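4.2 Small-object handling in a home setting

The second part of the study moved the hand-held grippers out of the shared workshop at Brerum and into ordinary rooms. The workshop bench is flat, evenly lit and covered with a gray rubber mat, and everything recorded there looks much the same. A home build has to cope with soft surfaces, patterned cloth and light that comes from one side. We wanted to know how much of the bench result would carry over before we put any more hours into the arm itself.

The arm is the Minumon, a six-joint design we assembled from printed parts and hobby servos over one winter. It has no force sensor at the wrist. Grip force is estimated from motor current, which is noisy at low loads, and the estimate is worst for light objects. For that reason we kept the training data for light objects separate from the rest and collected more of it. The full set holds 2,171 recordings, of which 500 were held back for testing. No room used for testing was used for training.

Jewelry and watches were chosen for the small-object group. They are light, they come in awkward shapes, and most homes have a few of them. They also give a useful range of stiffness. A bangle keeps its shape under the pads, a string of beads sags between any two points where it is held, and a watch strap does some of each. Each task was to put objects into a box or take them out, using two grippers, one in each hand. The operator was told which object to start with and was otherwise free to choose the order. Figure 6 is from this group, with a watch held between the finger pads of one gripper and a bangle near the finger tips of the other. A bracelet and a ring are in the open box.

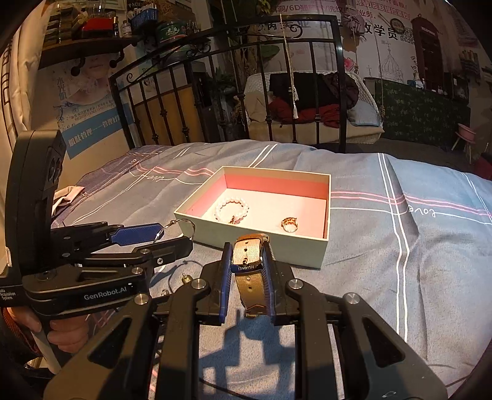 Why use hand-held grippers when the arm is already built? The arm is slow to drive by hand, and an operator wearing out a servo on every tenth attempt would have ended the project by January.

Figure 6. Two-handed work with small objects on a bedspread. The strap of the held watch is curled into a loop.

Soft surfaces changed the task more than we had planned for. On the bench, a finger that goes a few millimeters too low meets the mat and stops. On bedding it keeps going, and the cloth can be picked up along with the object. The early version of the policy, trained only on bench recordings, did this often with rings and other low objects. It closed at the right place but at the wrong height, and the arm then lifted a fold of cloth. After the home recordings were added, the fingers came in at a shallower angle and closed sooner. We made no change to the controller between the two versions.

Shadows were a second source of error. In a room with one strong light, the gripper throws its own shadow onto the area where it is about to work. A curved object may have a shadow as clear as the object itself. Bench recordings contain very little of this, and the bench-only policy sometimes reached for the dark shape on the cloth. We tried adding artificial shadows to the bench recordings first. This helped a little with large objects and made no difference with rings.

Pad wear should also be mentioned. The Minumon uses cast silicone pads from a mold we bought from Pelletier, and the ridges on them round off with use. We replaced a pair after every 12 hours of arm time. Worn pads hold a flat strap well enough but let a smooth metal ring turn as it is lifted — a fault that looks like a bad grasp in the logs and is easy to blame on the policy. Anyone repeating this work at home should write the pad change into the log next to the run number. We did not do so for the first set of runs and had to discard them.

The recordings were trimmed and labeled with Isela, a small script kept in the same repository as the arm firmware. It marks a grasp as started when the finger opening stops shrinking and as ended when it begins to grow again. For stiff objects this matched our hand labels closely. Watch straps were harder, as the strap goes on giving under the pads after contact and the opening never quite settles. Those labels were corrected by hand, and the correction took longer than the recording. The next section covers the runs on the arm.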